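Chapter 4
Choosing a Hand-Held Gripper Kit

By the time a class or a small workshop reaches this chapter, somebody has usually started looking through catalogues, and that's a happy moment, though it can be an expensive one. We'll spend these pages on a single product, the Pinora kit from Orkside, partly because Birsen Türkmen and I have both taught with it and partly because its faults are as instructive as its good points (you'll meet plenty of both before we reach the exercises!).

The kit comes as a pair of grippers, one for each hand, with cables, spare pads and a slim manual that Leszek Michalski very kindly annotated for us. A person holds the grippers and does the job, and the recordings are used later to teach an arm the same job. Packaged food makes a lovely first project — it crinkles, it slides, it shines under the lights, and it will show you the limits of a fingertip sooner than any wooden block. Sayaka Chiba, who reviewed the kit for us in April, suggests 100 practice recordings before you keep a single one, and I'd urge you to be patient and do them all. Keep your spare pads within reach, too, and check the edges of the fitted ones before each session.
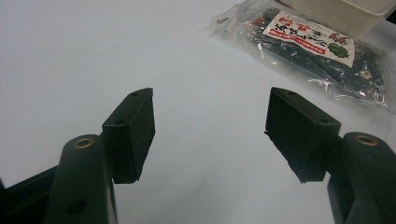
Seaweed in a clear bag, with the Pinora grippers at work.

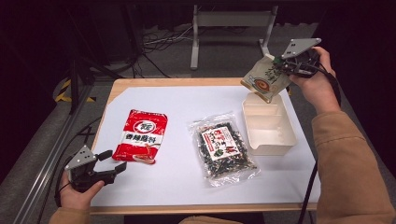

Should a beginner buy the full pair, or start with one gripper?
Buy the pair if your tasks call for holding with one hand and working with the other; for simple picking and placing, a single gripper will keep you busy for a good long while.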